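Home Articles Newsletter Archive Contact
Search this site Search Enter keywords

Gevton Notes – September 20, 2020

The sync checker finally works (mostly)

I promised in the last issue that I'd quit complaining about timestamps. Well, one more round and then I'm done, because this one has a happy ending!

Quick refresher if you're new. We record people doing small jobs by hand with a pair of grippers, and Krasniqi – our pick-and-place policy – learns from those recordings. Every episode has a video stream and two streams of finger width, left and right. If the finger data slides even a little against the video, Krasniqi learns to close on thin air. It does this very confidently, too.

For most of the summer we were catching bad episodes by eye. Selma Nikolaidis and I split them up and scrubbed through them with coffee, and I can tell you that after the first 600 or so my opinions were not worth much. So Selma wrote a checker. It looks for the moment the fingers stop closing in the width data, then looks for the same moment in the video, and compares the two. If they disagree by too much, the episode gets a flag and a little plot you can open with one click (I love the little plot).

We ran it on the whole Jumstead set, all 3,473 episodes. It passed 2,283 of them straight away. That left a pile much bigger than I wanted, and I had a bad afternoon over it. Then Selma noticed that a lot of the flags came from episodes where one hand never grabs anything. The checker was hunting for a close that wasn't there, finding a bit of sensor jitter, and calling it a mismatch. Now it asks first whether a gripper closed at all, and if it didn't, that side gets skipped. Easy fix, and it cleared most of the pile overnight.
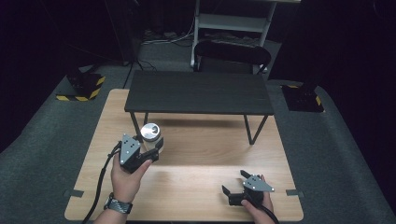 Left gripper closed on the small container, right one open: the one-handed case that kept fooling the checker.

Still on my list: shiny things. The video half of the checker gets jumpy around metal lids, and I think it's picking up glare as finger motion. I tried masking the brightest pixels and made it worse, so that branch is parked for now.

The new version is in Trutex under tools, with the threshold in the config file where you can get at it. Please don't run it on anything over 2,000 episodes in one go until I fix the memory problem – split the job up and merge the reports after. If you get a flag that looks silly, send me the episode number and the plot. I'm collecting the weird ones for next time.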